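The Aseck kit began as a set of white blocks printed one at a time for a teaching exercise in Stidivstead. It has since grown into a small family of parts – cubes, pillars, lattice pieces and flat boards – which are put together on a table to make model furniture and then taken apart again. We spoke to the designer responsible for the kit at the Dobson workshop one morning in September, between the arrival of a delivery and the start of the afternoon session.

The first subject was colour. Visitors frequently ask why almost everything is white. "We tried grey and we tried a pale blue," the designer said. "On a black table the white edge is the easiest to read, and the printed markers need a light ground in any case. The blue parts are still in a drawer somewhere."

The markers themselves are square patterns in black and white, fixed to the faces of the parts. Each pattern belongs to one face, so that the position of a part can be worked out from whichever side is showing. The designer was frank about the labour involved. "Putting the markers on straight takes longer than people expect. A new assistant will spoil 11 before getting a clean sheet. We cut them with a steel rule and a fresh blade, and we do not reuse one that has been lifted."

Asked how a part comes to be included in the kit, the designer described a slow process. A shape is sketched, printed in draft and handled for a week before anything is decided. The present lattice piece is the eighth attempt. "The early ones were too thin across the brace and they snapped at the corner. Then we made one so heavy that it would not sit level. What we have now is a compromise, and I am content with it."

Fit is the matter on which the workshop spends most of its time. The parts interlock, and a joint which is pleasant in the hand when new may be stiff in cold weather. Wemlow, which supplies the printing material, changed its spool size last year, and two batches had to be set aside while the settings were corrected. "They were usable as paperweights," the designer said.

The flat board came late in the work. Earlier layouts were set out directly on the table, with strips of tape to show where things should go. "The tape left a residue and it was never quite square. A board can be put down, checked and left alone."

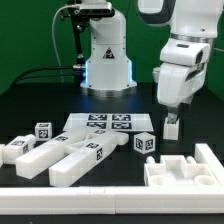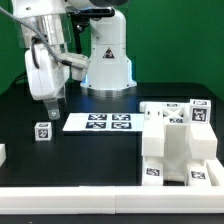
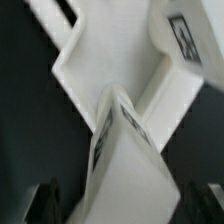
On the question of what should come next, the designer was cautious. There have been requests for a drawer unit and for a chair with a separate back, and the second of these is the more likely. "A drawer has to slide, and sliding is a different problem from standing still. I would want to finish the chair first."

The drawings are to be revised before any further parts are issued. At present they are kept in two folders, one for the pieces in regular use and the other for those withdrawn, and the numbering does not agree between them. The workshop intends to adopt a single list. Replacement blocks may still be requested in the meantime, and those who do so are asked to quote the number printed on the marker.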